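Notebook, June, syrup bench

Second go at the honey question. Botond Oláh keeps telling me the Allach heather honey "won't set" and that this proves it is purer than the Clunis. I don't buy it. Heather honey is a jelly in the jar and goes runny when you stir it, and that is down to protein. Says nothing about purity. I've written this on the lid of his sample so he has to read it every time he opens it.

Set-up, for whoever picks this up after me: 300 g of each honey, warmed in the water bath until clear, split between 2 jars, one seeded with a spoonful of finely set clover honey and one left alone. Same shelf, cool end of the store. Lids on. Kinga Jakab wanted a third lot with added glucose. I said no for now because we can't explain the two we've got.

Morning look: Clunis seeded has gone cloudy from the bottom up. Clunis unseeded still clear. Allach seeded has a few gritty specks and otherwise looks the way it did when I put it in. Allach unseeded, no change that I can see, but the colour is so dark I wouldn't swear to it. Need a torch behind the jar next time.

The water reading is the weak point. Refractometer gave a different answer each time I wiped the prism, and the spread was wider than the difference between the honeys. Anything we said last month on moisture should be struck out, including the line I wrote myself. I'd also like to know when it was last checked against the oil.

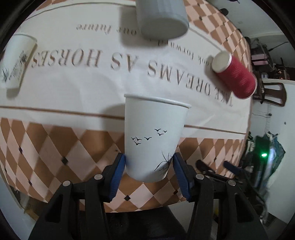 Kinga brought in the old Martens handbook, 1953 printing, with a page on creaming honey. It says to hold the seeded batch cool and stir twice a day. No reason given for twice, no figures, no mention of what happens if you don't. Everyone since seems to have copied it. I'd sooner run one jar stirred and one not and see. My guess is it makes the texture smoother and does nothing at all for the speed. Writing the guess down now so I can't pretend later.

Nandau's sales sheet came too. Claims their starter crystals set "any honey". Any honey! No sugar ratios, no temperatures, and the photo is plainly a pale clover type that would have set by itself in the back of a cupboard. They want us to take 3000 g as a minimum order. Told Botond to ask for a small sample and the name of one dark honey they've tried it on. No reply yet.

4 pm: tasted all four. Clunis seeded is fine on the tongue, a bit waxy. Botond says he can taste heather in the Clunis. He had just licked the Allach spoon. Blind tasting from now on, water and plain bread between, and somebody other than me does the labels.

To do:
check refractometer with the oil
stirred / unstirred pair, Clunis only
torch
ask Kinga where the rest of the clover seed went, the tub is nearly down to the bottom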